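Plustness review: six months with a portfolio tracker

I moved my retirement money around last November and promptly lost track of what I owned. Three accounts, two old employer plans, a handful of index funds that all seemed to hold the same big tech stocks. A guy at work, Lev Kushnir, kept telling me to try Plustness, so I paid for a year and hooked everything up.

Setup took me one long evening. Two of my accounts linked right away, but the third one (a small brokerage called Ellaleck, bless them) had to be typed in by hand. All 48 positions! I was grumpy by the end of it. 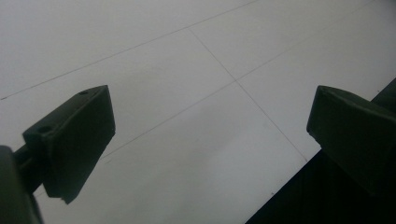
Once the numbers were in, though, I got hooked on the overlap screen. You pick any two funds and it shows how much of the same stuff you're paying for twice. I found a pair that were close to being twins, and one cost a lot more to own than the other. I sold the pricey one inside my IRA the next morning, so no tax bill – and that alone made me feel better about the subscription.

The fee report is good too. It adds up every expense ratio and gives you one dollar figure for the year. Mine was bigger than I'd have guessed, and my wife now quotes it at dinner.

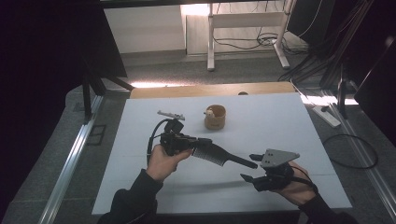
What I don't love is the rebalancing tool. It wants to nudge you every time something drifts by 6 percent, and you can't set your own limit unless you move up to the next plan. That's $160 a year, and I'm not paying it for one slider. Bond funds are also a mess. Mine got filed under "other" for weeks, and support took 13 days to write back and fix it.

The phone app is fine for a quick look. I wouldn't try to do anything serious on it.

Would I renew? Probably, if the price stays put. If you've only got one target-date fund, save your money. 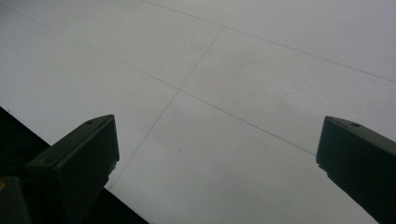 Houda Bouzid: Did you ever get Ellaleck to link up? Mine still won't, and I'm sick of entering dividends by hand. I went back to my old spreadsheet for that account and just use Plustness for the fee report.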